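Residents' Handbook > Shared Kitchen > Food and Tables > Frequently Asked Questions

Shared Kitchen: Frequently Asked Questions

The following answers apply to the shared kitchens at Ochoa House and Punport House. Residents are asked to read them before their first booking.

Who may use the preparation table?

Any resident who holds a current kitchen booking may use the table. Guests may help, but the resident who made the booking remains responsible for the food and for the condition of the table afterwards.

How long may food be left out?

Food may stay on the table for the length of the booking only. Dried goods such as chillies should go back into a closed container. Fresh items, including tomatoes and anything mixed or prepared in a bowl, must be covered and taken to the refrigerator or back to the resident's own room.

What should be done with cups and bottles?

Paper cups and used plastic cups should be emptied and placed in the correct bin. Bottles should be stood upright with the cap closed - a bottle lying on its side can leak onto the mat and is easily knocked to the floor.

Must the mat stay on the table?

The mat protects the wood and should not be removed for cooking or for meals. It may be lifted for cleaning, provided that it is put back flat before the next booking begins.
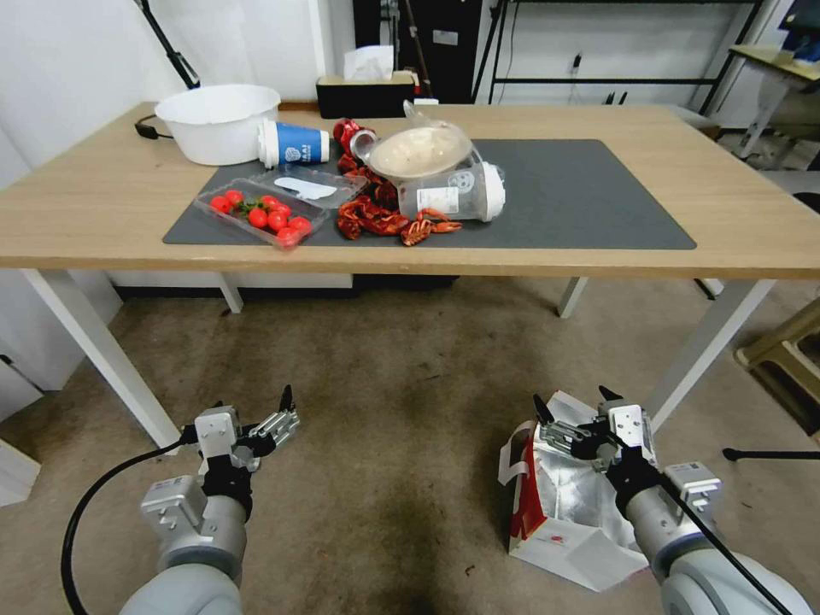 How should the mat be cleaned?

Wipe it with warm water and a little washing-up liquid, then dry it with a clean cloth. Bleach and scouring pads must not be used.

May residents keep their own containers in the kitchen?

Each resident may keep up to three containers on the shelf allotted to their room. Every container must be marked with the room number. Unmarked containers are removed at the end of the month.

What happens if the table is left untidy?

The resident named on the booking will receive a written reminder. If a second reminder is needed in the same term, bookings may be withdrawn for the rest of that term.

Whom should residents contact about damage?

Damage to the table or mat should be reported to the Jendomura Housing Office, Room 141, before the end of the booking - or by noon on the following day if the office is closed.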